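Visitor Attractions Operations
Handout 4: Table-service dining inside a gated park

Scope

This handout covers seated restaurants that can only be reached with a park ticket. Kiosks and hotel restaurants are dealt with in handout 6. The worked case is Gredach, a mid-sized theme park with one character restaurant, the Erkum Room, close to the main gate.

Terms

Cover: one seated guest, of any age, who is charged for a meal.
Turn: one full use of a table, from seating to reset.
Character round: one complete circuit of the room by a costumed performer.
Walk-up: a party seated without a booking.

Capacity

Daily capacity is seats multiplied by turns, less the loss from party size. A party of three at a table for four leaves a seat that cannot be sold. The loss is greatest in rooms fitted mainly with large tables, and it can be reduced by using small tables that push together.

The kitchen sets a second limit. At a buffet the limit is the rate at which dishes are refilled. With plated service it is the number of main courses that can leave the pass in a given period. Use whichever limit is lower. 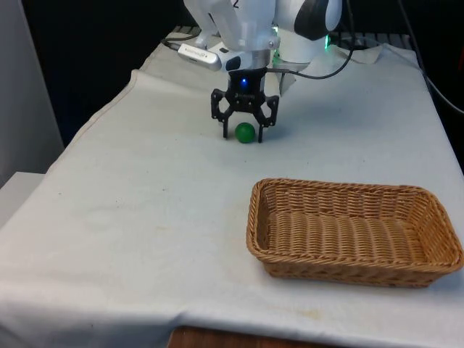
Fig. 1. Gripper and green ball on a cloth-covered table.

Character rounds and table time

In an ordinary restaurant the guest decides when the meal is over. In a character restaurant most families will not leave until every performer has visited the table, so the length of a round fixes the shortest possible turn. Adding a performer raises the appeal of the meal and may also lengthen the stay. The two effects must be costed together.

The Erkum Room uses 2 performers at a time, Ko and Ruden. They start at opposite ends of the room and move in the same direction. Each has a handler, who keeps the order of tables and notes any that were missed – usually because the party was at the buffet. Missed tables are visited at the end of the round, before the performer takes a break.

Breaks are fixed by the costume rules and cannot be shortened to recover lost time. If a round is late, the host desk slows the seating of new parties.

Bookings 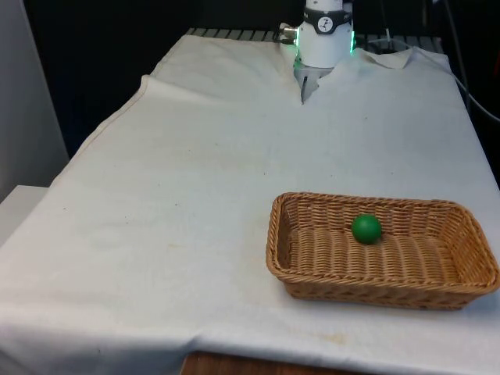

Breakfast bookings at Gredach open at 8 in the morning, before the park gates. Guests with an early table enter by a side lane and have their park tickets checked there. This spreads arrivals, but it also draws some guests who want the early entry more than the meal. A deposit per cover limits no-shows at this sitting.

Walk-ups are held at the desk and seated only against a confirmed no-show. They should be quoted a waiting time and given the price per cover before they join the list.

Exercise

A park expects 1000 covers in a day at its character restaurant. On the day, 93 per cent of them arrive. Work out the covers served if no walk-ups are taken, then state what further figures you would need to decide how many walk-ups the room could accept.

Bring your working to the seminar. Reading for next time: handout 5, queue design at the host desk.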